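About Us

Hi, I'm Estíbaliz Pastor, and I started Ollness in the back half of a rented office in Skuserton with one desk, one borrowed whiteboard and a planner that could not tell a sleeve from a hood. We write software for robots that handle soft stuff. Jackets mostly, because jackets are awful! They have zippers, pockets, linings that creep, and a hood that never lands the same way twice.

There are 5 of us now. I still write code most mornings (the grasp planner is my baby, and I get grumpy when people touch it), and in the afternoons I do the grown-up things like invoices.
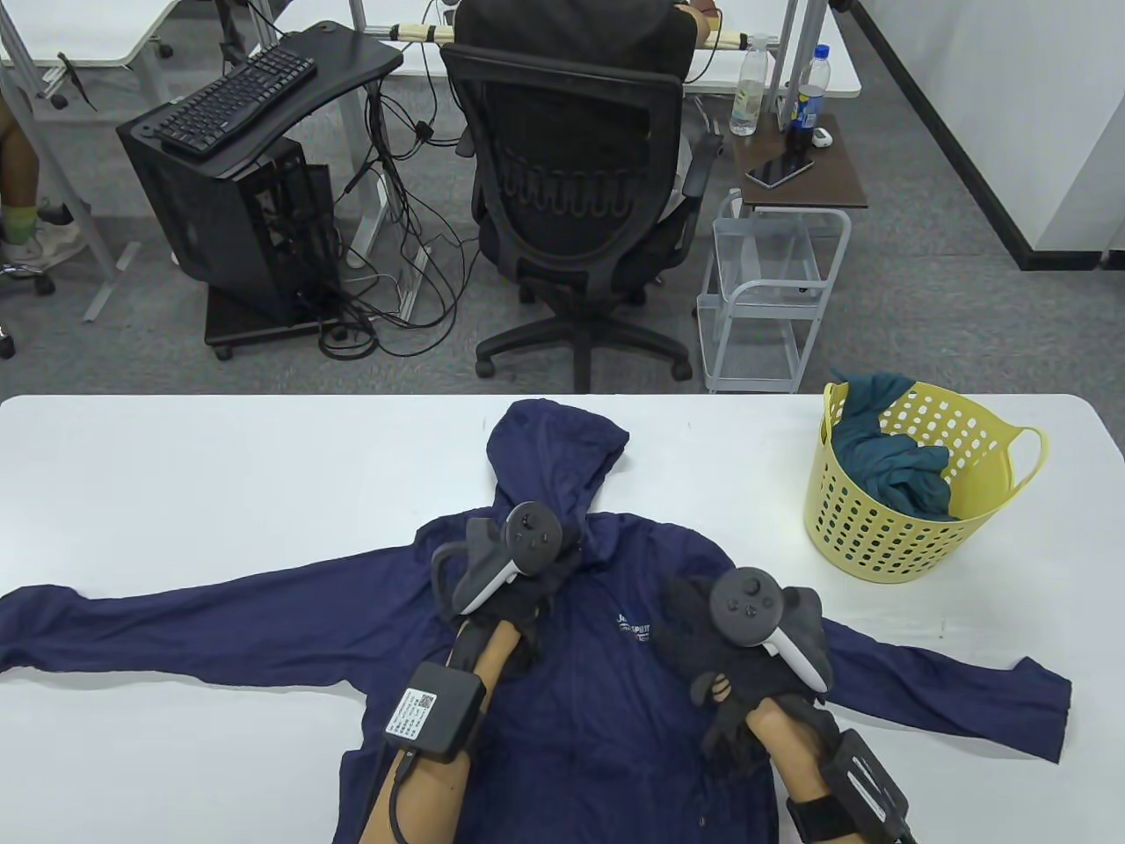

Our main product is called Fawzy. It takes in the view from a head camera plus the track of each hand, and works out where one move ends and the next begins: reach, pinch, spread, let go. A planner can use pieces like that. A long recording with no cuts in it is a lot harder to work with, and we spent our first year learning that the slow way.

Then there's Mikix, our viewer. You drop in a session, scrub through it, and see the hand paths and the camera side by side. I wrote the first version in May as a throwaway tool -- it had one button and the button was mislabeled -- and now it's what customers write to us about the most.

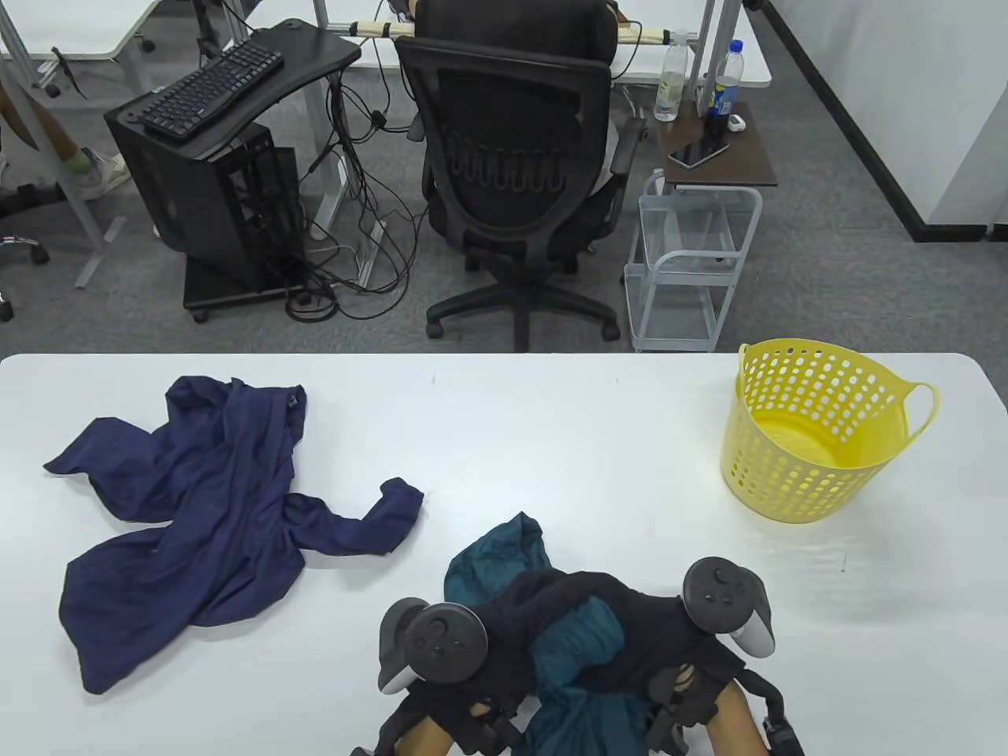 One of them, who runs the software side at a small folding-machine shop, wrote that Mikix found a clock drift between their left and right hand tracks that they'd been blaming on the planner for weeks. We put a drift check into the next build, and it's on by default.

We test everything on our own recordings before it goes out. The current test set has 891 sessions, and 156 of those are what we call the ugly drawer: twisted sleeves, one garment lying over another, hands hiding the very edge you want to see. A build has to get through the ugly drawer before I'll sign it off, which has made for some late evenings (sorry, everybody). 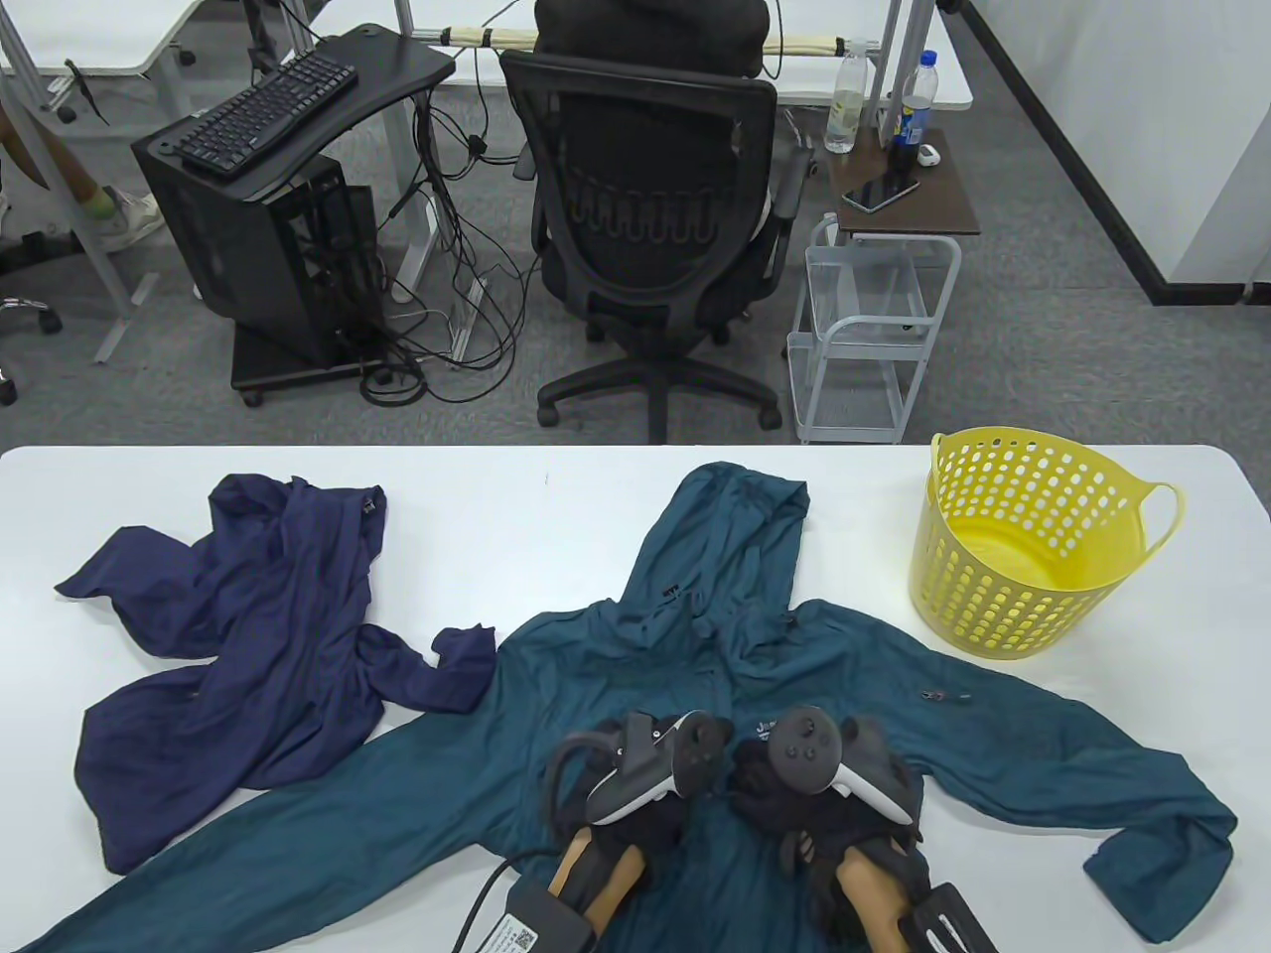

Dmitri keeps telling me the drawer should be twice as big, and that perception code only gets better when you feed it the sessions you'd like to delete. He's probably right. We've added 347 new labels to it so far this winter, mostly for hoods.

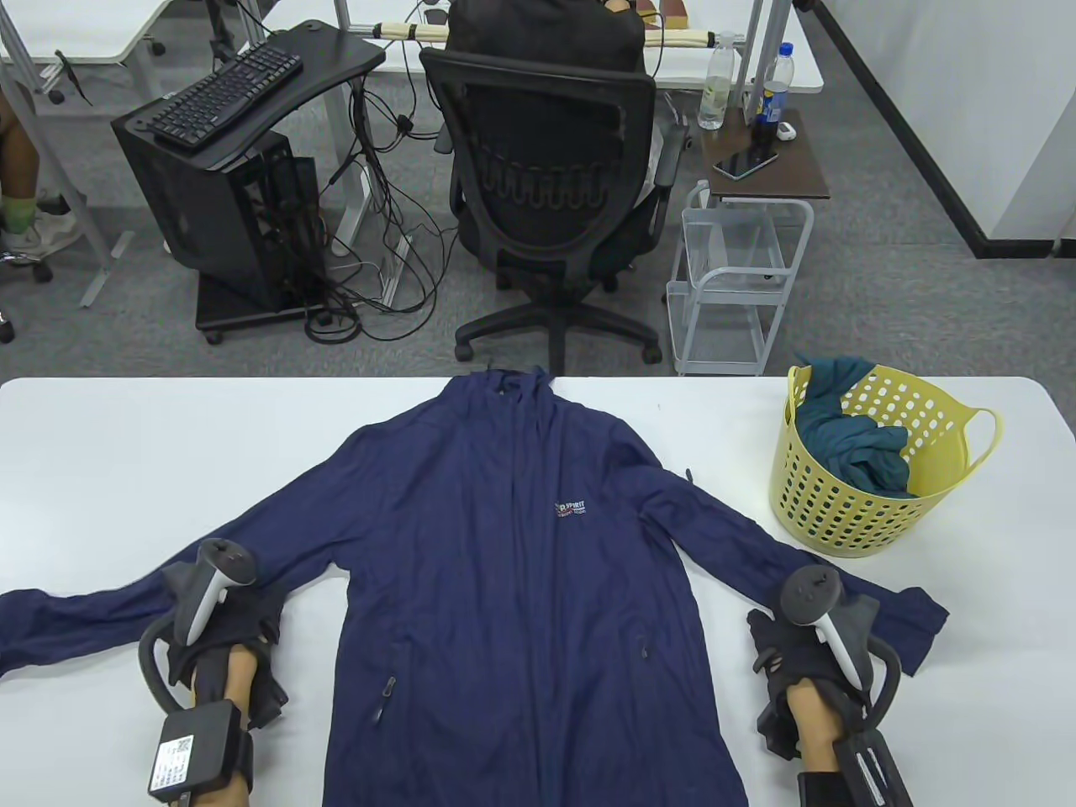

Do I need my own robot to use Fawzy? You can start with recorded sessions alone, and plenty of people do. The robot side plugs in later through the same planner interface, and your labels carry over.

If you want to try it, or you just want to complain about zippers with somebody who understands, write to us through the contact page. I read all of it myself.

Page last updated Feb 18, 2019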